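Journals > Family Life Studies > Toddlers > Section 3

3. Where the Morning Goes: Tidying in Homes With a Toddler

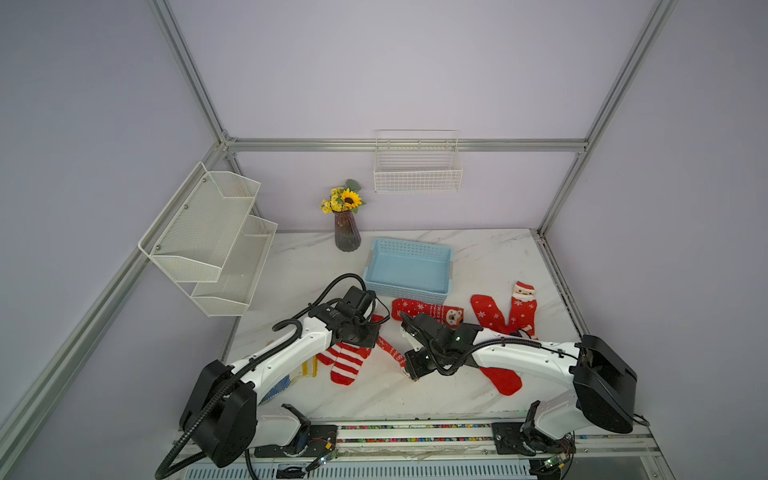
Parents in our Kandamton sample kept a diary of every household job they began between breakfast and the midday nap. They began 397 of them and finished 189, and we suspect the second figure of optimism. Laundry did worst. Socks are the hard case, being small, numerous and easily carried off by a person of eighteen months, and holiday socks are harder still, as they turn up in November and are loved out of all proportion to their use. A scatter of Christmas socks on a tabletop, as in Figure 1, was what most parents meant when they wrote "sorting." Few diaries recorded what came after sorting.

Figure 1. Christmas-themed socks on a marble tabletop, with two robot arms.

We had expected the age of the child to matter most. It mattered less than whether the child was awake. Tasks begun in the last half hour before the nap were dropped more often than any others, usually in favor of persuading someone to lie down. One mother wrote "dishes (ha)" on nine mornings running, and we coded it as unfinished each time after a short argument among the authors.

Fiadzo and Antwi reported a calmer picture in Renari, but their families kept the diary in the evening, from memory, with the children asleep. Memory is kind to parents. When we asked a few of our own families to fill in a second diary at night, finished tasks went up and shouting went down, and two fathers remembered mopping.

Snacks were a separate problem. Our form had no box for them, so parents wrote them in the margins, up the sides and once across the consent page. Sandhu has since redrawn the form with a wider margin.

Recent in this journal
- Nap Refusal and the Second Child (Tsikata)
- Who Packs the Bag? Notes From Asamoah
- Bath Time as Negotiation (Nina and Sandhu)
- Letters to the Editors, November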